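Lining a small work area with black fabric

Karlijn Van den Broek
Last revised October 19, 2020

Scope

These notes cover the lining of a small indoor work area with black fabric on the walls and overhead, with a black work surface below. The purpose is to reduce stray reflections and give a plain, even background. The method suits product tables, inspection benches, model making and similar work. It does not cover blackout of a whole room, stage drapes, or anything hung above an audience, all of which fall under other rules.

The instructions assume a rigid frame or sound walls on at least two opposite sides. A frame that moves when pushed by hand should be braced before any fabric goes up.

Choosing the fabric

Three properties matter: how much light the face reflects, how much light passes through, and how the cloth behaves under tension. They are independent of each other. A dense satin may pass almost no light and still be useless as a background on account of its shine.

Test samples at the actual place of work with the actual lamps. Pin each sample upright, switch the lamps on, and look along the surface at a low angle. Sheen that cannot be seen from the front often shows up from the side. Then hold the sample against a lamp and look for pinholes in the weave.

Wool serge gives a flat, dull black and hangs well, but it is heavy and expensive. Cotton duvetyne is lighter and easier to cut. Synthetic velvet gives the deepest black when the pile faces the right way and a noticeably greyer one when it does not. Plain polyester sheeting is cheap, creases badly and shines along the creases. Felt is acceptable for small panels but stretches under its own weight and should not be used overhead.

Check the fire rating before ordering. Cloth sold as inherently flame retardant keeps the property after washing. Cloth that has been treated with a surface finish may lose it, and the supplier's certificate should state what happens after cleaning. Keep the certificate with the job papers.

Buy all of the fabric from one roll where possible. Blacks from different dye lots differ, some towards brown and some towards blue, and the difference is plain under bright lamps even when it cannot be seen in the shop. The Gisten job had to be done again for this reason alone: the side panels came in August, the overhead piece came later, and the two never matched.

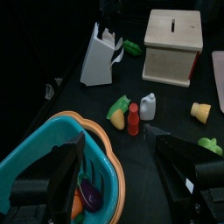 Should the fabric be washed before it is cut?

Cotton and cotton mixes should be, unless they carry a surface fire treatment, as they can shrink enough to pull the eyelets out of line. Wool serge and treated cloth are left unwashed and cut with a wider allowance. Synthetic velvet needs only airing on a line and a light brush in the direction of the pile.

Measuring

Measure each face at both ends and across the middle. Frames and walls are seldom square, and the largest of the readings is the one to use. Write the figures on a sketch, with an arrow for the direction of the pile or nap. All vertical panels should have the nap running the same way.

Add 5 cm to each side for the hem and 6 cm at the foot if the panel is to be weighted. Panels wider than 200 cm should be made in two pieces with an overlap, since a single piece of that width is hard to keep level while it is being fixed. The overlap should face away from the strongest lamp. If there are lamps on both sides, place the overlap at a corner.

Mark on the back with tailor's chalk. Wax crayon bleeds through when the cloth is ironed.

Cutting and hemming

Lay the cloth face down on a clean floor. Weight the corners without stretching them, snap a chalk line, and cut with long shears. A rotary cutter is quicker on thin cloth and tends to skip on velvet.

Fold the hem twice on the top edge and once on the sides. Sew with black polyester thread and a fairly long stitch. A short stitch perforates heavy cloth and gives it a line to tear along. Where no machine is available, iron-on hemming tape will hold the side hems, but the top hem carries the load and should be sewn.

Stiffen the top hem with cotton webbing before setting the eyelets. Eyelets set through cloth alone will pull out. Place one at each corner and the rest at even spacing. Ruben Postma, who set out the panels at Quinlan, uses a strip of scrap timber with holes drilled at the spacing as a template. It saves a good deal of measuring and keeps panels interchangeable.

Fixing the overhead piece

The overhead piece goes up first, while there is still room to stand a step ladder inside. It can be carried by battens or by tensioned wire. Battens are simpler where the frame is narrow. Wire is lighter, leaves more height free, and is easier to take down.

For wire, use steel wire rope of 2 mm diameter with a proper end fitting, such as a ferrule pressed with the correct tool. Do not tie it. Fix one end to a closed eye and the other to a turnbuckle, and set the turnbuckle near the open position so that all of its travel is available. Anchors must go into solid material. Plasterboard fixings are not suitable for this purpose, whatever load is printed on the packet.

Tighten by hand first, then with a bar, a half turn at a time. Press down on the middle of the wire between adjustments. It should give slightly and spring back without ringing. Overtightening bends light frames inwards and the side panels will then hang slack. If there is more than one wire, bring them all up together in small steps and go back to the first after the last has been set.

Lay the cloth over the wires or clip it below them. Laid over, it keeps itself in place and the wires remain visible from underneath. Clipped below, it hides the wires, but every clip makes a small peak. Mojtaba Zarei has tried both at Olent and prefers the first. The choice is largely one of taste, except where glossy objects are being viewed, in which case bare wire may appear in the reflection and should be painted matt black or covered. 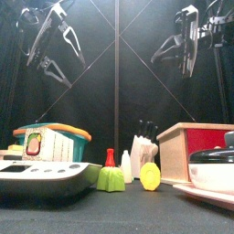 Black backing behind the work area.

Hanging the side panels

Start at the back. Hang the panel by its two top corners, check that the hem is level, and then fill in the remaining eyelets from the centre outwards. Working from one end to the other pushes slack along the edge and leaves a fold at the far corner that cannot be removed without starting again.

Use hooks or cable ties for a panel that stays up and ball bungees for one that must come down often. Bungees take up small errors in spacing and let go before the eyelet does if somebody walks into the cloth. Turn the balls to the outside.

Where the side panel meets the overhead piece, let the side panel run up behind it. Light entering from above is then caught by the overlap. A gap at this joint is the most common fault in finished work -- it shows as a thin bright line across the top of the background and is usually blamed on the lamps.

The foot of each panel may be weighted or fixed. A length of chain in the hem gives an even hang. Fixing is better if there is any draught, and small flat brackets screwed through the webbing will do. Pull the panel down until the surface is flat and no further. Tension applied only at the corners will draw diagonal creases across the face, so add fixings between them before pulling harder.

Removing creases

Steam the panels after hanging, from the back where the back can be reached. Keep the steamer moving and hold it clear of the pile. Let the cloth dry fully before adjusting the tension, as damp cotton lengthens and a panel set tight while damp will be too tight later. Creases that survive a second steaming are generally caused by the fixings and should be dealt with there.

Do not use a flat iron on velvet in position. The mark it leaves is permanent.

The work surface

The table top should be treated separately from the walls. Loose cloth on a table moves, collects dust and wears through at the front edge. A painted or laminated black top is easier to keep clean, though most laminates shine under a lamp placed low. Matt blackboard paint on sealed board gives a reasonable surface at low cost. It needs two thin coats, rubbed down lightly between them.

If cloth is preferred, stretch it over a thin board and staple it underneath, working from the middle of each side towards the corners. Fold the corners as for upholstery and trim the surplus so that the board sits flat. Making a second board at the same time is worth the small extra cost, as the covering will

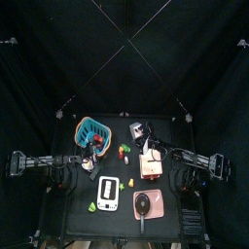
wear long before the walls do, and a spare can be dropped in without disturbing anything else. Mark the underside of both boards with the direction of the nap so that the replacement goes in the same way round.

Checking for light

Switch off the work lamps and leave the room lights on. Look outward from the working position and mark every point of light with a scrap of masking tape. Then reverse the arrangement, room lights off and work lamps on, and look for patches that appear grey. The first test finds gaps, the second finds reflection, and they call for different remedies. Gaps are closed with overlap or black cloth tape on the outer side. Grey patches are nearly always cured by turning the lamp or reversing the nap.

Bare metal parts near the lamps often matter more than the cloth. Screw heads, bracket edges and bright rail can be covered with matt black tape or painted. Test the paint on a spare part, because some sprays sold as matt dry to a satin finish.

Air and heat

A lined space holds heat. Leave an opening at the bottom and another at the top, each baffled with a second layer of cloth set a little way off from the first. Lamps must be kept clear of the fabric by the distance given by the lamp maker. Do not cover the vents of power supplies, and do not run a coiled extension lead behind a panel.

Cleaning

Black cloth shows lint at once. Brush velvet downwards with a soft clothes brush and use a vacuum cleaner with an upholstery head on serge and duvetyne, at low suction. Adhesive rollers are quick but leave a residue which collects more dust. Danylo Panasiuk keeps one roller for the table board only, and the wall panels at Quinlan are brushed.

Cloltari serge, used on both the Quinlan and Olent jobs, may be dry cleaned. Remove the chain from the hems first and tell the cleaner about the eyelets.

Inspect the wires and turnbuckles each time the panels come down. Replace any wire with a broken strand or a kink. Turnbuckles should be locked with wire or a lock nut once set.

Storage

Roll the panels face inward on a cardboard tube, with the nap running along the roll, and wrap them in an old sheet. Folding is acceptable for serge over short periods. Label each roll on the outside with its position and which end is the top. Toon Wuyts adds the eyelet count to the label so that the right number of bungees can be bagged with it.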